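How to Get Coffee and Tea Stains Out of a White Tabletop

Posted in: Kitchen and Dining
Reading time: 5 minutes

White tables show everything. A ring from a hot drink can be gone in two minutes if you catch it the same morning, and it can take most of an evening if it has been there since June. The method depends on what the top is made of and how old the mark is, so start by working out both.

What you need

Two soft cotton cloths
A bowl of warm water
Dish soap
Baking soda
White vinegar (painted and melamine tops only)
3% hydrogen peroxide
Plastic wrap
A plastic scraper or an old store card

Step 1: Find out what the top is made of

Look at the underside or along the edge. If you can see a thin white layer over brown board, you have melamine or laminate. If there are brush or roller marks when you look across it toward a window, it is painted. A cold, heavy top with veins in it is probably stone, and stone needs its own care. Skip the vinegar on stone, every time.

If the table came with papers, check them. The sheet that came with our Ernholm table said to keep bleach off it, and I would have used bleach first.

Step 2: Clean the whole surface

Put a small squirt of dish soap in the warm water, wring a cloth out until it no longer drips, and wipe the whole top from one end to the other. Do the same again with plain water. Dry it with the second cloth.

A lot of what looks like staining is a film of grease and dust that has picked up color. Once the film is off, you can see which marks are left. Look from a low angle with a lamp switched on at the far side. Put a bit of masking tape next to each mark so you can find it again.

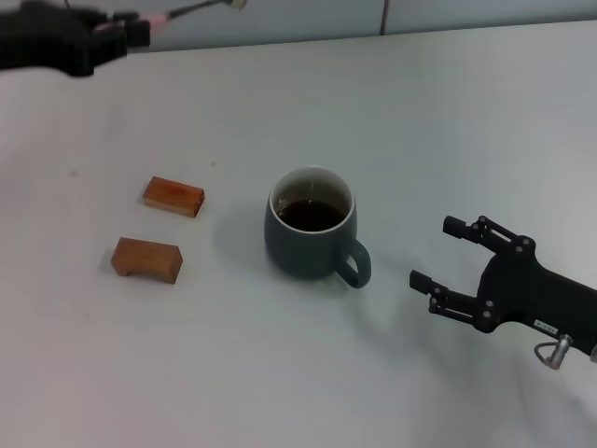 Step 3: Treat fresh rings with baking soda

Mix two teaspoons of baking soda with one teaspoon of water. You want a paste that holds its shape on a spoon. Spread it over the ring and leave it for ten minutes.

Rub lightly with a damp cloth, using small circles. Let the paste do the work. Pressing hard on melamine leaves dull patches, and those are permanent. Wipe the paste away, rinse the cloth and wipe again until no white dust comes up.

For a painted top, try vinegar first: one part vinegar to four parts water, dabbed on and wiped off within a minute. Test it on the inside of a leg. If any paint comes off on the cloth, stop and go back to soap and water.

Step 4: Treat old stains with a poultice

Old tea is harder to shift than old coffee, at least on our table. For these I use peroxide.

1. Mix baking soda with enough peroxide to make a thick paste.
2. Spread it over the stain as thick as a coin, going a little past the edges.
3. Cover it with plastic wrap and tape down the sides.
4. Leave it overnight on laminate. On paint, check after 30 minutes.
5. Lift the wrap, scrape off the dry paste with the plastic card and rinse.

Repeat once if the stain is lighter but still there. If nothing has changed after two rounds, the color has gone below the surface and more paste won't help.

Step 5: Dull spots and scratches

If the ring is gone but the spot looks flat next to the rest, you can try a cream polish. I have used Drindetti on a laminate desk and it evened out the shine well enough. Use very little, on a dry cloth, and buff until it stops feeling tacky. Polish won't fill a scratch you can catch with a fingernail.

Step 6: When to repaint

On a painted table with deep stains, repainting takes less effort than more scrubbing. Sand with 300 grit paper, wipe off the dust, put on one coat of stain-blocking primer and let it dry for the time given on the can. Plain white paint straight over a tea ring will turn yellow at that spot. Two thin coats of paint follow, then a clear water-based topcoat. Keep hot mugs off it for two weeks.

Keeping it white

Wipe the bottom of the mug after you fill it. Most rings come from a drip that ran down the side.

Use coasters with a cork or felt base. Rubber ones can leave a gray mark of their own.

Turmeric, red wine and beet juice should be wiped up right away. Don't leave newspaper or printed bags on the table while they are damp, as the ink transfers.

Wash the top with soap and water once a week and dry it each time.

Filed under: stains, tables, laminate, painted furniture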